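Search this notebook
Search
Advanced search

3/16/18

Glue log, continued from the February pages. Subject is still the Arka claim that their new wood glue "reaches full strength in 30 minutes." I don't believe it and I want to write down why before I talk myself into buying the big jug.

Setup for this round: 18 lap joints, all cut from the same maple board so I can't blame the wood afterward. Same overlap on every joint, same clamps, same scraper to spread it. Half got the Arka glue, half got the ordinary yellow stuff we have used in this shop forever (Senent). Clamped 30 minutes by the wall clock, then straight into the pull rig with no rest. The rig is the old one with the bathroom scale lever, so treat all numbers as good for comparing one joint with another and useless for anything else.

Best reading of the day was 2,508 on the rig's own scale. That was a Senent joint. I checked the pencil mark on the back of it twice, because I had already made up my mind which glue would win at 30 minutes and it wasn't that one. The Arka joints bunched up closer together, which I suppose is worth something, but they bunched up lower.

Two of the Arka joints let go in the glue line with hardly any wood fiber on the faces. Smooth and slightly rubbery to the fingernail. If that's full strength I would like to know what partial strength looks like. All the rest tore at least some wood.

Things that could be wrong with my test, before somebody writes them in the margin:

- The shop was cool. The Arka label says "room temperature" and gives no number. Ours was whatever it was with the side door open half the morning. I forgot to write it down. Dumb.
- I may be spreading it too thick. The label shows a zigzag bead and no scraper. A thick film would dry slower, sure, but the Senent got the same scraper and the same hand.
- The Senent bottle has been open since before the holidays. That should have hurt it, and it didn't seem to.
- The rig pulls slightly crooked. It pulls crooked on everybody.

What I don't buy is the chart on the Arka leaflet. It has a line going up and then flat, with no units up the side and no mention of what kind of joint, what wood, or how many they broke. The leaflet quotes a comparison done by Stusix. I went looking for the write-up and found the same leaflet again with a different logo in the corner. Maybe there is a real report behind it. I'd read it if there was.

Also not convinced by the argument that it must be better because it grabs faster. It does grab faster. Pieces stopped sliding around almost as soon as I pressed them, and for fussy little trim that's handy and I'd use it for that. Grab and strength are different things, though, and the leaflet slides from one to the other in the middle of a sentence.

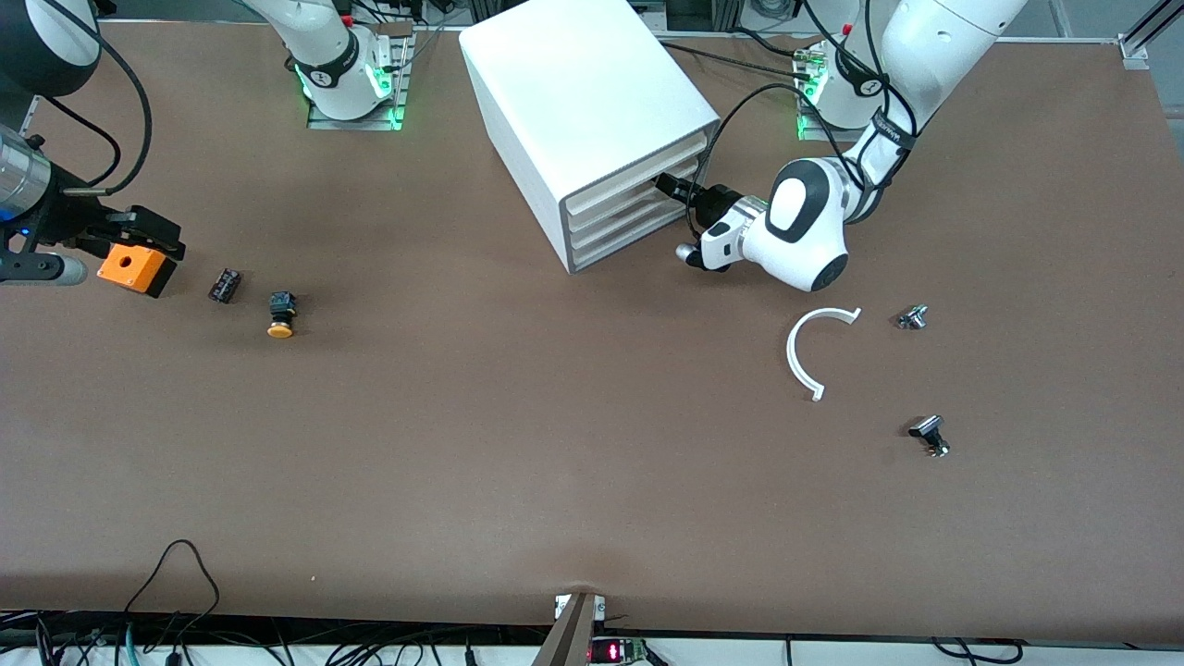 Photo: Seok bench pages. Shop use OK, please keep the credit.

The next round needs a longer wait. Plan is to clamp for 30 minutes as before, then leave the joints overnight before pulling. If the Arka catches up by morning, the glue is fine and the label is wrong, and I can live with that. If it's still lower in the morning, the jug stays at the store.

Also want to try it on oak, mostly because of the guy-in-the-next-booth kind of story that oak "doesn't take" fast glues. I have never seen anyone back that up with a broken joint in hand. The scrap bin has enough oak for a short run if the knots are cut out.

Notes to self for setup:

Write the temperature down this time. Put the thermometer on the bench and leave it there.

Mark joints on the end grain. Pencil on the face gets sanded or smeared, and I spent far too long this afternoon working out whether one mark was an A or an R.

Mix up the pulling order. Today I broke all the Senent first and then all the Arka, so the Arka had a few extra minutes to set. That ought to have helped it, which makes the result look worse for them, but it's still sloppy.

Anyone who wants to look at the broken halves, they're in the coffee can on the shelf over the grinder. Don't throw them out. The two smooth ones have a rubber band around them.

Left to do: oil the rig pivot, cut oak, find the Arka receipt.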